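From: Iraklis Spanos
To: hitlow-residents list
Subject: Re: [hitlow-residents] Shared washroom, ground floor - the counter

Sorry for slow answer, was out all afternoon and typing this between things.

On 9 November, someone at flat 7 wrote:

> Hello all. Three questions about the downstairs washroom now the papering
> is finished. First, are we allowed to use the old cleaning sprays on the
> counter or not? I was told no by one person and yes by another. Second,
> is the wallpaper wipeable? There was a splash by the corner and I didn't
> like to touch it. Third, can people please take their own things home,
> the counter is filling up again and it's only been a fortnight.
> Thanks, and it does look much better than the magnolia.

Going through them in order.

> are we allowed to use the old cleaning sprays on the counter or not?

No. Or not the limescale one. The counter is marble and anything sour will eat the polish, that means vinegar, lemon, the descaler, the lot. Warm water, drop of washing up liquid, soft cloth, then dry it. The dark red hides most things but it does not hide dull patches, there are already two by the tap end from the old days and the man from Kimaro wanted silly money to polish them out. So we live with those.

> is the wallpaper wipeable?

Yes within reason. It's the Stesadine stuff, they say damp cloth, no scrubbing. Blot dont rub. Be careful along the corner where the metal trim goes down to the counter, if water sits behind there the edge of the paper will lift and I have 2 rolls left over and no wish to use them. Matching those big leaves round the corner took me the best part of a weekend. The yellow veins have to line up or your eye goes straight to it.

If you do get a splash, deal with it then and there, please. Tea is the worst on the white.

> can people please take their own things home

Seconded. Agreed at the last get-together that bottles live in the cupboard under the stairs, top shelf, and brushes and cloths go in the Gokov tub next to them. What's on the counter by the end of the month goes in the box in the hall, and after that to whoever wants it.

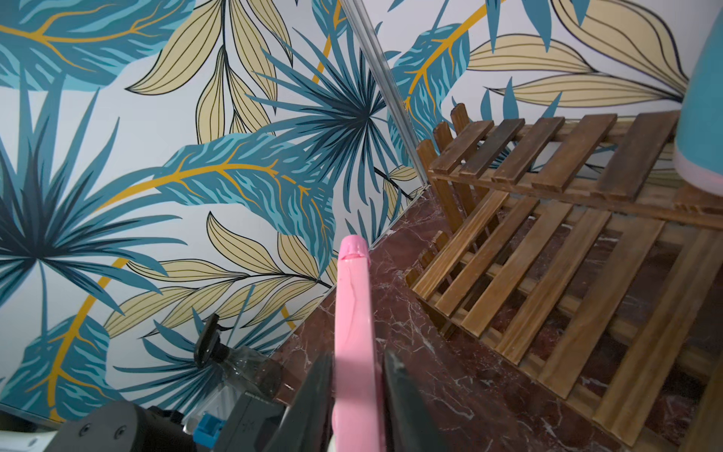 Clear spray bottles especially. Put a label on them, even a bit of tape with a biro. I am not sniffing things to find out what they are, did that once with the stuff for the bins and regretted it. And stand them up when you put them away, the cheap triggers leak and then the shelf goes sticky.

Also, whoever has the key to the under-stairs cupboard, can you hang it back on its hook. I've got the spare but only till the weekend.

Kitty for cloths and soap stands at 100 pounds, so no need for anyone to put in before spring. If you buy something, receipt through my door, flat 9.

One more thing, the plug for the basin has gone walkabout again. Will get another when I'm next in town unless somebody owns up frist.

Got to run,
Iraklis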